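Tamusis desk lamp with clamp, reviewed after a summer of use

My old lamp died in August, when it hardly gets dark enough to notice, so I had plenty of leisure to choose badly. I chose the Tamusis. It came in a box big enough for a goose, along with a leaflet of 13 languages, in all of which the first instruction is to read the leaflet.

Putting it together takes one Allen key (supplied) and a third hand (not). The clamp goes on the edge of the desk, the arm goes in the clamp, and then you discover the cable should have gone through the arm first. Allow an evening. I allowed twenty minutes and had beans for supper at ten.

Once up, it's a good light. The head is wide and throws an even glow over the whole desk, with no bright puddle in the middle and no glare off the page. There are 3 brightness settings, which I would call Reading, Sewing and Interrogation. The button for them sits on top of the head, where you can't see it, next to the off button, which feels exactly the same. I have plunged myself into darkness almost 80 times.

The arm is the weak point. It holds any position you like until you look away, then bows slowly, like a waiter. Tightening the big knob helps for a week or so. I wrote to the shop, Flodilside, and was told that a little movement is part of the design. I've known people like that.

I also tried the Ermont, which costs more and stays where it's put, but its light is the colour of a dentist's waiting room. The Yoo is cheaper than either and has a charging socket in the base. It also hums, and the hum gets into your teeth.

So I'm keeping the Tamusis. Buy it if you have a thick desk top and a forgiving nature. If you do close work and need the arm to stay still, spend the extra on the Ermont and change the bulb.

Four stars, less one for the knob. 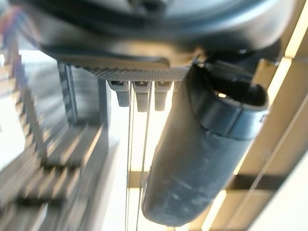

Photo: Flodilside / picture library, no. 1235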